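How to find the draughts in an old house before you spend money on insulation

Updated 11/02/2026 by Drita Hoxha

Most people who ring us about insulation have already decided what they want, and it is usually whatever their brother-in-law had. I would like them to spend an evening with a joss stick first. Insulation slows the heat going through your walls. It does very little about the air whistling past them, and in a house of a certain age the whistling can be the bigger part of the bill.

You can hire somebody with a proper blower door, a large fan in a canvas panel that fills your front doorway and frightens the cat. We have one and I am fond of it. What follows is the poor relation, which costs next to nothing and will find you the worst of the leaks.

What you need

An extractor fan or two that vent outdoors (kitchen and bathroom will do)
Joss sticks, and a saucer to catch the ash
A torch
Masking tape and a pencil
A floor plan, which can be a wobbly rectangle on the back of an envelope
A second person who doesn't mind being told to stand still

Step 1. Pick your weather

You want it cold outside and fairly calm. I once tried to do a house in August as a favour and learnt a good deal about the owners' holiday plans and very little about their skirting boards. If there is a gale blowing, put it off. Wind will push air in on one side and out the other, and you'll end up with a plan that only applies to gales.

Step 2. Make the house safe

Turn off the boiler and any gas fire or gas water heater before you touch the fans. Let stoves and open fires go completely cold, ideally the night before. An extractor pulls air from wherever it can get it, and a flue is a very convenient place. If you have a carbon monoxide alarm, test it. If you have a fire or boiler and no alarm, stop reading and go and buy one.

If anyone in the house has trouble with smoke, use a single strand of wool tied to a knitting needle. It is less dramatic and you will look slightly mad, but it works.

Step 3. Close up

Shut every window and outside door. Close the trickle vents for the length of the test, and write yourself a note to open them again. Leave the inside doors open, apart from any cupboard you never heat. Shut the loft hatch.

Do not tape over air bricks below the floor. They keep your joists from rotting and have nothing to apologise for.

Step 4. Switch on the fans and wait

Put the extractors on full and give them a couple of minutes. Ordinary fans won't get you anywhere near the pressure of a blower door, so the effects are small. Take your time, move slowly and try not to sigh.

Step 5. Walk the edges

Start at the front door and go round each room in the same direction, holding the joss stick a few inches from the surface and well clear of curtains. Watch for the smoke to bend. The middle of a plastered wall is nearly always innocent. Trouble lives where one thing meets another, so check

the gap under skirting boards
around window frames as well as where the window opens
pipes behind the kitchen units and under the bath
sockets and switches on outside walls
the loft hatch
the letterbox, always the letterbox
bare floorboards, all the way along the joints

Put a scrap of tape wherever the smoke moves and mark the plan. I use one tick for a lean, two for a proper bend and a rude word for anything that blows the stick out.

Boards deserve patience. A suspended floor can leak along every seam, and the draught may come up a long way from the air brick that feeds it. Follow the line between two planks from one end to the other before moving on to the next.

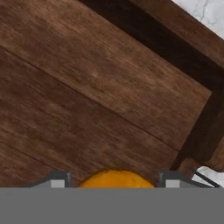
Wood grain and the dark seams between planks.

Step 6. Fix things in the right order

Deal with the rude words first, then the holes around pipes, which are cheap to fill and usually hidden behind something you never look behind. Decorator's caulk does for small gaps at the skirting. Floorboards want a flexible filler, as they move with the seasons and anything rigid will crack and fall out by spring.

My colleague Ramesh Katiyar likes to do the loft hatch before anything else. He may be right. A strip of compression seal and a pair of catches is an hour's work, and warm air is very keen on going upwards.

Leave the vents in kitchens and bathrooms alone. A tight house with no ventilation grows things on the wallpaper.

Step 7. Do it again

Repeat the whole walk with the same fans and similar weather, using a different coloured pencil. Some of the leaks you sealed will have stopped. You will also find a few you missed, generally in the room you did last, when you were hungry.

Keep both plans. If you do go on to have insulation fitted, hand copies to whoever is quoting and watch how long they spend looking at them. Then open the trickle vents.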